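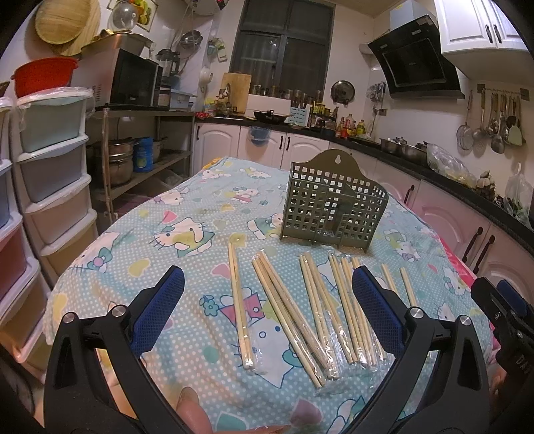

12 Oct 2021

Right, quick one tonight as I've got an early start and the dishwasher's making that noise again.

So the semi-final of Vunalwood. I've watched it twice now. Once live, shouting, and once on catch-up with a notebook like a sad person. And I still think the wrong act went home.

For anyone who hasn't been following (why not??) we were down to four. Nobuhle, the two brothers from Dirnar, the opera lad, and Wiesława Makowska, who is 61 and drives a school bus and has been my favourite since the first audition. She did that folk song with no backing at all and the whole studio went quiet. My mum rang me in the middle of it. I didn't pick up. Sorry mum.

Anyway. Semi-final theme was "songs from the year you were born", a terrible theme if you ask me, because it hands everything to whoever was born in a good year. The brothers are twins so they got one year between them and spent most of the VT arguing about it. Opera lad did a ballad in a key that was far too low. You could hear him hunting for the bottom notes in verse one, then the chorus came and he was fine, lovely even, but by then I'd gone to put the kettle on.

Nobuhle Mthembu was the best I've heard her. Properly. She's had a habit all series of adding a run on the end of every single line, and someone has obviously had a word, as she sang the first half dead straight and saved it all for the last chorus. Standing ovation. Deserved. The dress was a bit much but I gather the dress has its own fans.

And then Wiesława. They gave her dancers. WHY would you give her dancers. Six weeks of her standing still in one spotlight and making people cry, and for the semi they put her on a moving staircase with smoke. She looked worried about her shoes the whole way down. The voice was still there, bit rushed in the middle, but you couldn't hear it properly over the band and I had the telly up full. Nowakowski (the judge, not the dog food) said it was "a brave choice", and we all know what he means by that.

So she's out. Announced after the longest pause in televison history, I reckon I could have made a lasagne.

What gets me is the vote. They put the numbers on the website the next morning and she missed the final by 1114. That's nothing. That's one decent sized school. I voted for her through the Ondico app, all the votes you're allowed, and it froze on me 2 times and I'm not convinced the last lot went through. Several people in the comments on my last post said the same. I'm not saying it's a fix, I'm saying sort your app out.

Also can we talk about the running order. She went first. Going first is death on this show. By the time the lines open everyone's thinking about the last person they saw, who was Nobuhle, who as I say was brilliant, but still. Draw it out of a hat on air and then I'll stop moaning.

Final's in November now, they've pushed it back for the football. Three acts, two songs each plus the duet with a "mystery guest" who will be the same bloke as last year. My money's on Nobuhle. I'm 100 per cent sure the brothers will come second and then have the bigger career, that's how it goes.

Wiesława did say in the exit interview that she's back on the bus route next week and the kids have made her a banner – I was gone at that point, tissues, the lot. If she puts out a record I'm buying it. If there's a tour I'm going, even if its in a leisure centre.

Will do a proper post on the song choices when they're announced. I've got opinions about the duet already. Comments are open, be nice about the opera lad, his auntie reads this.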